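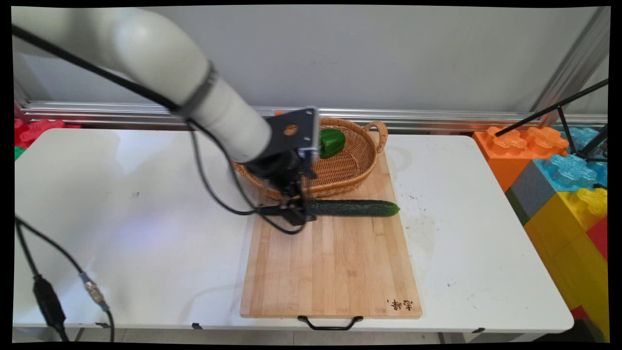 *A cucumber on a bamboo cutting board.*

# Stevthorpe Incident Reports Corpus

This repository holds news reports on attacks against places of worship, markets and public transport, gathered from regional newspapers and wire summaries. It is maintained by the Altero Institute for the study of how early casualty figures change in the hours and weeks after an attack.

## Contents

- `reports/` – 1094 articles in plain text, one file each
- `incidents.csv` – 163 incidents, with country, type of site and first reported toll
- `revisions.csv` – 667 later changes to a reported toll, each linked to its source article

## Labelling

Every article was read by two annotators using the Niazi scheme, version 2. Where they disagreed on the number of dead or injured, both values were kept and the field `disputed` was set to `1`. Claims of responsibility are recorded as reported and have not been checked.

## Known limits

Coverage before the July release is thin for rural areas. Articles translated into English through the Trurotitz service may carry altered place names. Tolls marked "at least" in the source are stored as minimum values and should not be averaged with the rest.

## Conditions of use

The corpus is available for non-commercial research. Names of victims and witnesses have been removed, and users must not attempt to restore them. Corrections should be filed as an issue, giving the incident number and a published source.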